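Gutik Door Set – README

Released 2024-01-16 by the Zeltarov student robotics club. Term project, simulation track.

1. Contents

The set holds 1,774 simulated episodes of a two-armed robot working at a hinged interior door. Of these, 1,441 are the training split. The rest were set aside before any policy was trained and should stay that way. Each episode stores joint positions, gripper commands and color video from a wrist view and a body view.

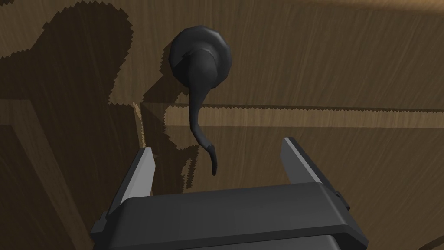

Grasp labels are assigned per episode by club members, using the wrist view only. Two classes exist: "hook" (finger pushes the lever from one side) and "pinch" (lever between both fingers). Approach frames are left unlabeled, including those where the tip of the lever already hangs over the gap between the fingers. Arm shadows on the door are rendered with hard, stepped edges, and models trained on raw pixels may pick up on them. We did not smooth them – the renderer settings are the same in all episodes.

2. Collection

Episodes were teleoperated in the Ueda lab room on two workstations. Each operator completed 61 practice runs first; practice runs are not included. An episode ends at success, at operator abort, or at 4,000 control steps. Aborted episodes are kept and carry the flag abort=1.

The body view follows the torso, so it rolls when the robot leans.

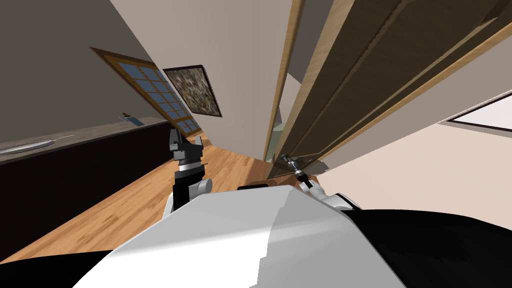 Torso roll is logged in degrees under state/roll. Loaders that assume a level horizon should rotate the video before cropping. The Plundatis loader does this when level=true is set; the default is false.

3. Known problems

Gripper width is logged as commanded, not measured.
Wrist video lags joint state by one step in episodes recorded before May.
Door hinge friction is fixed. Do not use the set to test friction estimates.

4. Changes

v2: abort flag added, duplicate episodes removed.
v1: first club release.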